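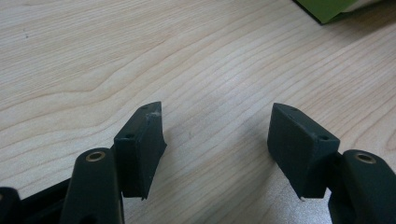 Filed under: Help desk > Billing & Meters > Open
June, posted by account holder, Triltham

I'm reopening this ticket. It was closed as "resolved – customer usage" and I don't accept that.

My Vivden water meter shows 1,443 gallons used overnight, between 11 p.m. and 5 a.m. Everyone in the house was asleep. The reply I got said a running toilet could explain it. Maybe, but I put food coloring in both tanks and left them for an hour, and neither bowl changed color.

What I've tried so far:

11:10 p.m. Shut the main valve. Wrote down the reading on the dial.
5:15 a.m. Dial reading the same. The app says 202 gallons for those same hours.
5:30 a.m. Restarted the Gasden hub, as told. No change in the app.
7:00 a.m. Deleted the app and put it back. The 202 is still there, and now last month's history is gone.

So the dial says zero and the app says 202. I was told the app "may take a while to sync." It has had 6 days. I was also told the meter was tested before it went in, but when I asked for the test sheet I got a link to the general warranty page.

The Marinho plumber found no leak and charged me for the visit. I'd like to know who pays for that if the fault is in the hub.

Please don't send the toilet leaflet again. I want the raw readings from the meter, hour by hour, and a hold on the bill until someone has compared them with the dial. My usual month is under 2,000 gallons.

Status: Reopened – waiting on support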